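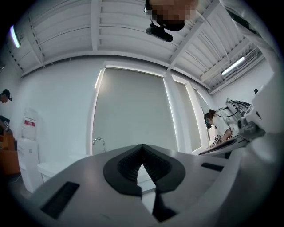

La pince grise et son doigt souple noir, à l'atelier de Padthorpe.

Qui sommes-nous ?

Clollix est une petite maison qui conçoit des pinces à doigts souples pour les ateliers, les laboratoires et, depuis peu, les cuisines de collectivité. Nous travaillons à Padthorpe, dans une grande salle blanche sous un plafond de panneaux nervurés, avec l'évier d'un côté, la fontaine à eau pas bien loin, et des discussions qui débordent volontiers sur l'heure du déjeuner.

On nous demande souvent pourquoi notre site parle autant d'une panne. C'est que nous lui devons beaucoup ! En avril, chez notre client Brernby, une pince de la série Cao s'est refermée toute seule pendant un changement d'outil. L'opératrice avait la main à 40 millimètres du doigt ; elle l'a retirée à temps, et nous lui avons présenté nos excuses le lendemain, en personne.

Huiling Qin, notre responsable de la sécurité, a repris l'enquête depuis le début. Au cycle 957 du banc d'essai, la fermeture intempestive s'est enfin reproduite : un connecteur mal verrouillé coupait le signal de position, et le contrôleur, au redémarrage, gardait en mémoire le dernier ordre reçu. Nous avons rappelé les 228 pinces livrées (toutes, même celles qui fonctionnaient très bien) et remplacé le connecteur comme le logiciel.

Depuis, une pince Cao qui perd son signal s'arrête et attend qu'une personne la réarme à la main. Chaque nouvelle version est essayée par 2 personnes de l'équipe avant de quitter la salle, et nos clients reçoivent le compte rendu des défauts trouvés, y compris les moins flatteurs.

Si vous utilisez une de nos pinces et qu'un mouvement vous paraît bizarre, même une seule fois, coupez l'alimentation et écrivez à Huiling. Elle répond à tout le monde, parfois longuement, et elle aime beaucoup les questions précises.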